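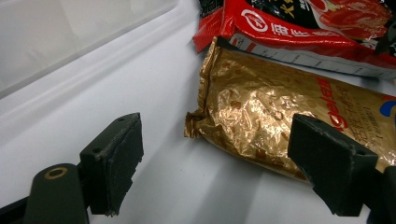
Course Home Syllabus Schedule Handouts Assignments Contact

Planning and Budgeting for Automated Handling Equipment
Handout 4: From Task Survey to Purchase Request

1. Purpose of this handout

Students will use this handout to prepare the written equipment plan due in October. The plan concerns the Sondwood packing room, a small operation that handles packaged snack foods and wishes to automate part of its hand work. The method applies to any purchase of handling equipment in which the goods vary in shape and stiffness.

A complete plan answers the following in order: what is to be handled, what equipment can handle it, what the equipment will cost over its working life, and who must approve each stage. Plans that begin with a chosen machine and work backward will be returned for revision.

2. The task survey

No quotation should be requested until the task survey is finished. The survey is a written record of every item the equipment is expected to pick up, move or set down. For each item, record the outer dimensions, the weight, the packaging material and the surface finish. Note also whether the item keeps its shape when held.

Flexible packages need particular attention. A foil package wrinkles, and its sealed ends may be stiffer than its middle. The same package can lie flat, stand on an edge or rest partly on top of another. Each of these positions should be treated as a separate case in the survey. Shiny foil also reflects light unevenly, and a vision system that performs well on matte cartons may require different lighting before it can locate a foil edge reliably.

Rigid and semi-rigid containers raise other questions. Students should record the widest point, the height of the rim and the force at which the wall begins to bend. Translucent containers should be listed separately from opaque ones in the survey, as suppliers often quote them under different vision options.

The Sondwood item list contains 193 product lines. It is not practical to test every one. Group the lines by package type and select test items from each group, including the most difficult item that the packing room handles in any quantity. State in the plan how the groups were formed.

3. Matching the gripper to the goods

In many small projects the gripper receives the least attention in the budget and causes the most delay. The arm is purchased first, and the remaining money decides what is fitted to the end of it. The plan should reverse this order.

Compare at least three gripping methods against the survey. Two-finger grippers are simple to maintain and suit a wide range of goods, provided that the opening is wide enough and the pads hold without crushing. Suction cups are fast on flat, sealed surfaces and poor on wrinkled ones. Soft grippers conform well to uneven goods but may have a lower load limit and a higher replacement cost.
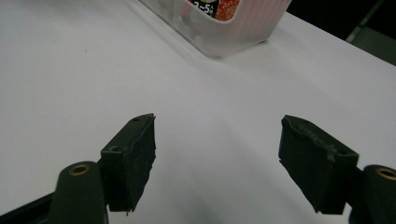
Figure 1. Two-finger gripper held open over a white tabletop, with a translucent container beyond. Note the rough surfaces of the fingertips.

Fingertips and pads are consumable parts and must be budgeted as such. The supplier should be asked to state the expected service life of a pad, the time required to change one, and whether the customer may make replacement fingertips in house. Where fingertips are attached by screws, confirm that the screws can be reached without removing the whole gripper. Threaded metal inserts in plastic parts should be listed in the spare parts schedule along with the parts that hold them.

4. Trials before purchase

A hand-held gripper is a low-cost means of studying a handling task before an arm is installed. An operator can carry out the motion at a table and record the approach angle, the opening needed and the items that slip or fold. The results do not replace a supplier trial, but they allow the buyer to write a much better specification.

Each trial record should contain:

- the item and its starting position
- the approach direction and finger opening
- the result of the attempt
- the condition of the pads before and after the session

The plan should allow for 700 recorded attempts across all item groups. Divide these according to difficulty. A group that gives few failures early may be reduced, and the attempts moved to a harder group. Failed attempts must be kept in the record.

5. Preparing the budget

Costs are to be shown under separate headings. A single figure for "robot system" is not acceptable.

Purchase costs: arm, gripper, controller, cameras, lighting, mounting, guarding.
Setup costs: delivery, electrical work, programming, safety review, staff training.
Yearly costs: pads and fingertips, other spare parts, service visits, software fees, floor space.
Closing costs: removal, disposal or resale.

For the class exercise, use the sample quotations from Fatanton and Sundaram distributed with the assignment. The Fatanton quotation includes a gripper and two sets of pads. The Sundaram quotation is lower at first sight but lists the gripper separately, with an annual parts package priced at $1,188. Students must bring both quotations to the same basis before comparing them. Use a working life of five years and show the effect of a longer or shorter period.

A contingency line is required. Explain how the amount was chosen and which risks it covers. Lighting changes and additional fingertip designs are the two items most often left out of student budgets.

6. Approval stages

The plan is to be divided into stages, each ending in a decision. Stage one covers the task survey and hand trials. Stage two covers the supplier trial, using goods drawn from the survey. Stage three covers purchase and installation. Money for a later stage should not be committed before the earlier stage has been reviewed.

The purchase request should name the acceptance test. State the items to be used, the number of attempts, the permitted number of failures and the limit for damaged packaging. The final payment should depend on this test and should be stated as a share of the contract price.

7. Assigned work

Read the Kirero case in the course packet and identify the point at which the gripper choice was fixed. Then complete the survey form for one package group and draft the matching budget lines. Bring both to the next session. Late forms will be accepted until 5 p.m. on the day of the session.

Contact the course office | Copyright, course materials for enrolled students | Back to top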